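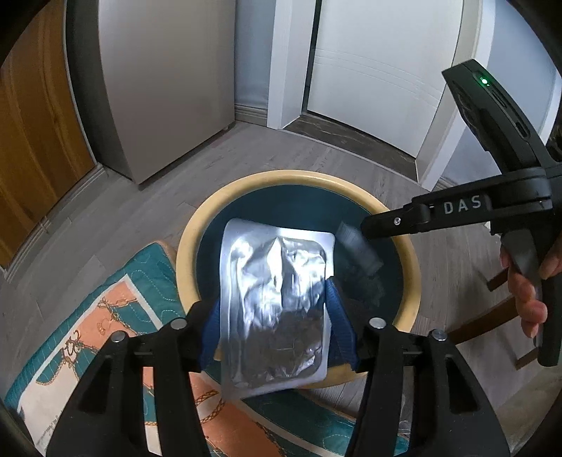 Club notes: the great wrapper round-up
August 14, 2020 | By Gavin MacKinnon

The Gindley Robotics Club has spent its winter teaching grippers to do what most members' teenagers won't, which is pick up rubbish off the floor and put it in something.

The project is called Clodari. Rosalinda Bautista named it and has declined to say why. Members work the hand-held grippers themselves, one packet at a time, and the recordings go to Florante Soriano, who is trying to train our club arm to copy us. We have 452 usable recordings so far and another 77 that Florante has filed under "enthusiasm".

Foil is the colour of trouble. It shines, it creases, and it looks different every time you turn it. Squeeze too hard and the packet folds over on itself – too gently and it slides out of the pads on the way up. Margus Grigaitė favours a slow pinch from both sides and has written two pages on the subject, available at the sign-in desk to anyone who can't sleep.
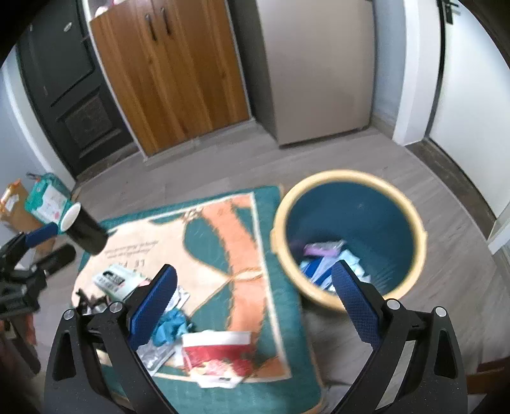 Wrappers on the mat, wrappers in the bucket, and a fair way to go.

Soft plastic is the next hurdle. The clear stuff clings to whatever is underneath it, and Florante's software has so far shown a strong preference for grabbing the mat instead. We're told this is progress, as in June it preferred the floor.

We'd like more variety before the October open day, so please save your empties. Chip packets, biscuit sleeves and lolly bags are all welcome, rinsed if they've held anything sticky. Rosalinda Pascual is looking after the collection tub and would like it known that the banana peel was not funny.

New members can try a gripper at any session. There's no need to know any programming, and closed-toe shoes are compulsory.

Gindley Robotics Club newsletter | Contact: see the club noticeboard | © 2020 Gindley Robotics Club | Back to top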